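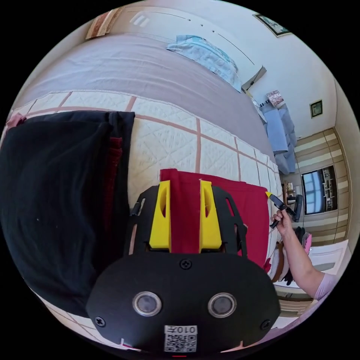
Thursday, late. My knees hurt, my back hurts, and I have folded the same red T-shirt so many times that I could do it in my sleep (and probably will). But what a good day!

I moved everything off the workbench and into the bedroom after breakfast, which felt silly for the first ten minutes and then perfectly sensible. The bench at the Tillbridge workshop is fine for screws and wiring but it's hopeless for laundry, far too narrow, and you end up chasing sleeves over the end of it. A bed gives you space to be clumsy in. I'd got through three screwdrivers looking for the right cross-head before I found it in my dressing gown pocket. Don't ask me how long it had been there.

So, the grippers. I've been fussing with the yellow fingers on and off since April and I think I've finally stopped wanting to change them. The gap between them is wide enough now that I can come down on a hem without having to aim, and they let go when I want them to let go. The last lot would hang on to a cuff for dear life. What still bothers me is my wrist. After a while I start to roll my hand over to get underneath a fold, the way I would with bare fingers, and the Sotitz arm that's supposed to learn all this can't roll anywhere near that far. I have to keep telling myself to be a bit more stupid about it. Go in from the side, pinch, lift, lay it down, let go. No clever flicks. I am a flicker by nature -- my mother could snap a towel flat from across the kitchen and I've inherited it -- so it's hard work.

The other thing I learnt is that dark clothes are a misery. Black on black on dark maroon, and when I played back the first run over lunch I couldn't tell which layer I'd been holding, never mind what the software would make of it. The red one is lovely by comparison. I did a good many goes with it for that reason, and I know that's cheating a bit, because a robot that can only fold red T-shirts on a white bed isn't going to be much use to anyone. I'll do a dark day soon. I've written it on the back of my hand so it must be true.

Cheese on toast at two, then back up again. The afternoon went more smoothly. I stopped trying to be quick and just pottered, one hand then the other.
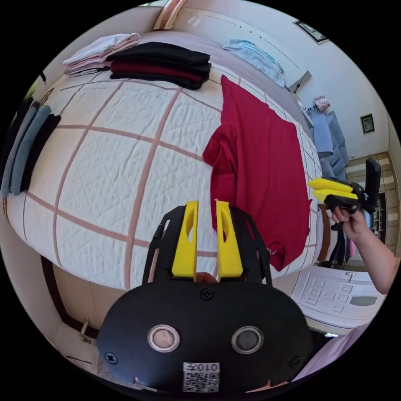

A reader who'd seen last week's entry wrote to ask why I don't just buy a proper finished hand from Wusier and save myself the bother, and said that 26 evenings spent on a pair of plastic pincers was more than most people give to a marriage. Well! I laughed out loud at that. I did look at the Wusier one, for what it's worth, and I'm sure it's very nice, but I like knowing which screw does what. When something goes wonky on mine I can have it apart on the duvet and back together before the kettle's boiled. And I've grown fond of them, which I realise doesn't help my case.

The same person had a better point further down, about tidying the data as I go. They reckoned I should throw out the bad runs the same night, while I can still remember which ones went wrong. I'd been letting it all pile up in one folder and promising myself a grand sort-out. I had a look this evening and there are 2000 clips in there with names like "test" and "test again". So I've made a start. I got 4 done and then had to lie down.

Jobs for the weekend, before I forget. Ask at Tillbridge if I can have the tall shelf for the Sotitz arm, it can't go on sitting on the floor by the sink. Order more of the Leite cable, the bendy sort, as the one I've got is too short and I keep tethering myself to the furniture. Do something about the grip when it's been in my hand for an hour -- a strip of tape might be enough, or a bit of old sock.

And put the clothes away. I've a bed to get into and there's still washing all over it, beautifully folded, some of it more than once. Off to shift it now.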